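What the Dish Room Taught Me About Machines

By Domenica Camenzind

I have worked in kitchens for most of my grown life, first at the sink, then on the line, and for the last stretch as the person who writes the schedules at Sturkstead, a conference house that feeds 338 people on a full day. So when the owners told us in December that they were looking into a robot arm for the washing-up, I had opinions before the coffee was poured. Some of them I still hold. A few I've had to take back, and I would like to do that in public, as I was fairly loud the first time around.

Let me start with the sink, because people who have never stood at one for a whole shift tend to think of it as the bottom of the house, the place you leave as soon as something better opens up. And yes, your back hurts and your cuffs are never dry. But the sink is also where you hear everything. Pirmin Danzer, who trained me, could tell from the plates coming back whether the fish was salty, and he would walk over and say so while there was still time to fix it. He knew who was having a bad week by how they put down a pan. None of that was in his job description, and none of it was in the proposal we were handed either.

The proposal was polite. It had a page on wrist injuries, which I was glad to see, and a page of savings, which I read twice. It also came with pictures of what the supplier, Mandis, does before anything is bolted to a floor, when all the practice happens in a kitchen that exists only in a computer.
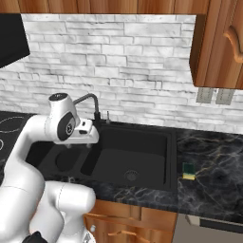
A simulated arm at a simulated double sink, with the sponge standing to the right.

I looked at that picture for a long time, longer than it probably deserved. Stacked stone on the wall, marble with gold veins in it, nice wooden cupboards. It's a home kitchen, and a handsome one, and my first remark at the meeting was that I'd be happy to wash dishes there myself! Fabian Stöckli laughed, and then he asked the better question, which was where the dirty dishes were. I've been chewing on that ever since. Our work begins with the mess, with the gravy that has set and the fork at the bottom of the soup pot, and the person who deals with it makes a hundred little decisions before lunch that they couldn't explain to you if you asked.

Now, I don't say this to sneer at the engineers. You have to start somewhere, and a computer kitchen is a sensible place to drop your first 3000 plates. Svenja Frerichs, who came out from Mandis to talk with us, spent an entire evening service in our dish room with her sleeves rolled up, scraping and stacking, and asked us what we hated most. The answer was the roasting trays. She wrote that down, and I liked her for it.

What I've come around to is this. If a machine wants the roasting trays, it can have them. Indrek Sproģis has done trays for 15 years and he has the shoulders of a much older man, and I won't tell him that there is dignity in it when what there is, mostly, is ibuprofen. But I want the hours it frees to stay in that room, with the same people, at the same pay. Let Indrek check the plates going out. Let him teach the new kids how to hold a knife, which he does better than I do. If the savings page only works by sending him home, then it isn't a page about his wrists at all, and the owners ought to say so out loud.

I also want us to be asked early. We were shown the pictures after the first talks had been held, and by then the word "efficient" had already been used quite a lot. The person who knows where the water pools on the floor, and which drawer sticks, should be in the room before anybody draws an arm into it.

We're still talking. The owners have agreed to a trial on trays only, with no one's hours touched while it runs, and Indrek gets to say when it stops. He has asked for it to be kept away from the good pans.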